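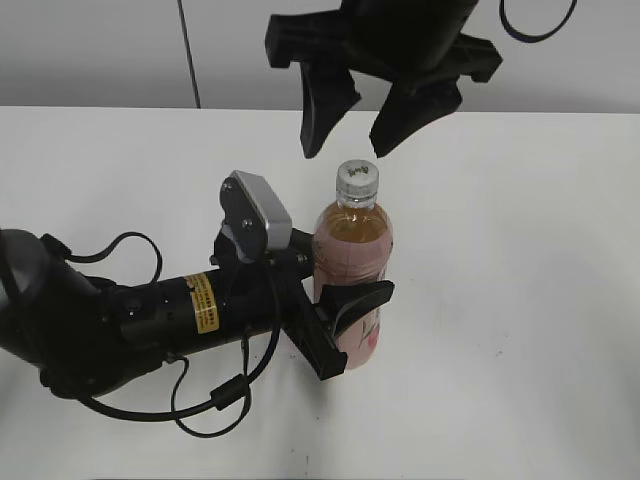 Stories > Short Fiction > Office Systems

The backup job at Trelanell stopped at file 191 of 900. The log gave the same line each night: target busy, retry in 20 minutes. It retried until morning.

The technician on Figueroa Street moved the job from Zekonum to the older server, Tillimow. It stopped at file 191. She renamed the file. The log recorded the new name and stopped there.

She opened it. It was a plain text file containing one line: target busy, retry in 20 minutes.

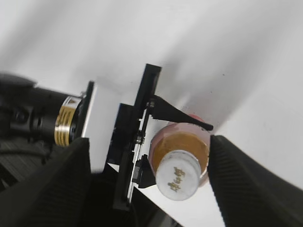
Could the file be skipped?
The exclude list accepted it, and the job then stopped at the next file.

She set the retry limit to two and went home. At 20 minutes past the hour, her phone retried.

Filed under: Flash, Workplace, Sync Errors
Last updated: July 30, 2019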